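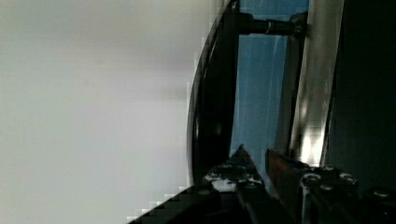
4.2 The Skidska kitchen bench

Skidska sells its bench kit as ready to use, a phrase we have learned to read slowly. The kit comprises a white table, an arm, a set of play kitchenware and a licence for the Menon control software. Our main complaint concerns the wrist camera. Close to the toaster oven, the gripper takes up the bottom of the view and a pale blur fills most of the left half, leaving the software a strip of blue panel and a silver bar to reason with. Menon reported high confidence throughout.

We ran 200 trials per task. The overhead camera, sold separately by Koklow, was a good deal more forthcoming.

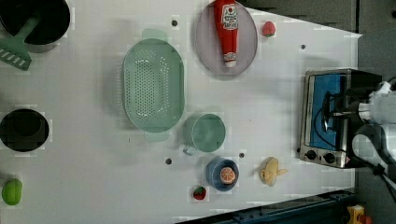 4.3 Reaching for the oven door

The brochure describes the door task as introductory. The arm comes in from the right of the table and must find a long dark handle against a door that offers it plenty of reflections.
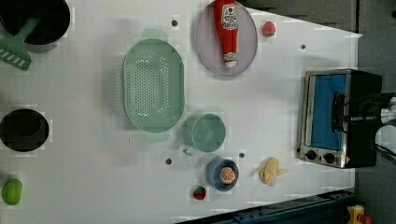 Usuga, the reseller, advised us to recalibrate before each session. We did so, and the scores improved by an amount we would be embarrassed to plot. The log from the final session ran to 3444 lines, most of them the same warning.

Figure 5. Wrist view with the ketchup bottle lying across the plate.

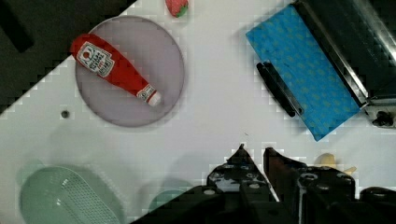 Socorro Sánchez, Corrado Tedesco and Giuliana Ñahui
Correspondence: Beatriz Baptista

The bottle was the better-behaved target. Its label is too small to read from the wrist, but the red body stands out well against the plate, and we would buy the kit again for this task alone, at a lower price.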